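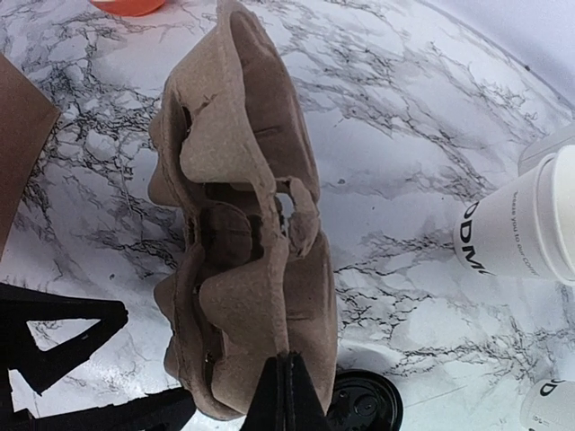

The gripper's view of a cup carrier, with paper cups and lids on the table beside it.

I got to Dogbe at 10 in the morning thinking I'd be there for a coffee and a quick chat, and I left long after lunch with sore wrists and a new respect for anyone who can pick up a cup carrier without squashing it. Dogbe is a small outfit above a tile shop, and what they do there all day is show robots how to do things. Clearing a coffee table, mostly, at the moment.

Ohemaa Amegashie runs the teaching side. She used to train baristas, which she says is the same job with more talking back. "With a person you say 'gently' and they have some idea," she told me. "With the arm I have to be gentle myself, over and over, and hope it gets the idea from me."

The way it works (I made her go through it twice) is that she sits at a desk holding a pair of handles they call the Rundidico. She moves, the arm moves. Everything gets recorded, her motion and the view from the little camera at the wrist, and a batch of those recordings goes off to be learned from. For the carrier she wanted 100 good ones. When I visited she had 37.

"Thirty-seven I'm happy with," she said. "Please don't ask how many I threw out."

So I asked why a carrier, of all things. They're light! They cost next to nothing!

"They bend," she said. "A box tells you where its edges are. A carrier is all bumps and hollows, and the pulp gives when you squeeze. I like to take it low on the edge and stand it up. If you pinch too hard it tears, and then it's a different object from the one you had before."

Do the torn ones get thrown away? No, she keeps them in. "People's trash is torn. If I only showed it nice new ones it would be lost the first time it met a real table."

Edem Tetteh, who looks after the arm itself, wandered over around this point with a sandwich. He's more of a by-hand person. On their other setup, the Eltar, you can grab the arm and push it through the motion, and he thinks that's much better for beginners. "You feel the weight," he said. "With the handles you're guessing from the picture."

"You also get in the way of the camera," said Ohemaa.

"Sometimes my elbow gets in the way of the camera," said Edem.

They have clearly had this one before. In the end they agreed that pushing the arm is fine for big simple moves, and the handles win for anything fiddly, like getting a flat lid up off a hard tabletop.

Then they let me have a go. I did 2 runs. In the first I shoved the carrier straight into a cup, and in the second I got it up on its edge and was so pleased that I let go of the handle to point at it. Down it went. Ohemaa saved that one under "guest" and wouldn't tell me whether she plans to use it.

I asked what she'd like to teach next. "Sleeves," she said right away. "Getting the cardboard sleeve off the cup. Edem says it's too soon."

"It is too soon," said Edem, with his mouth full.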